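Recording folding demonstrations with the hand-held grippers

This page covers recording a clothes-folding set with the two-gripper kit. It assumes the Pronach recorder is installed and both grippers show up in the device list. If one is missing, go back to the pairing page first.

Setting up

Pick a surface you can reach from one side without leaning. A bed works well because it is low and wide, and cloth doesn't slide on it the way it does on a bare table. Patterned sheets are fine. We used to ask for plain ones and dropped that rule in February, after the Lui models trained on mixed bedding did better on new beds.

Put the clothes to be folded within arm's reach and leave an area of mattress clear for the finished stack. Check that the finger pads on both grippers are clean. Lint on the pads makes thin cotton slip.

Start the recorder and hold both grippers still over the bed until the status light stops blinking. The tracker needs this time to find its starting pose. Then make a slow sweep over the whole work area, including the floor side of the bed.

Doing the fold

Lay one piece flat. Pinch a corner with each gripper, close the fingers fully, and lift before you move sideways. Dragging a pinched corner bunches the cloth underneath, and the model will learn the bunching too. Bring the corners over, lower them, open the fingers, and pull straight up.
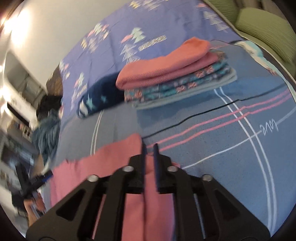
Keep your speed even. New operators tend to rush the approach and then hover over the cloth while they look for the edge. If you miss a pinch, open, back off a little and try again without stopping the recording. Recovered misses are useful. Stop and discard only if you drop a gripper, touch the cloth with your bare hand, or lose tracking.

Move the folded piece to the stack with both grippers, one on each side. Return to the start pose and press the button to close the episode. One piece of clothing is one episode.

How many to record

For a single type of garment, 50 episodes will get you a first model that can be tested. We aim for 200 before we judge it. The last Sisudora set had 127 usable episodes after review, and sleeves were still the weak point.

Change the starting position of the cloth between episodes, and swap the order of the pile every so often.

Uploading

Open the session in Ornar, trim any dead time at the start, and mark episodes with a missed pinch as "recovered". Upload over a wired connection if you can. Leave the originals on the recorder until the session shows as verified.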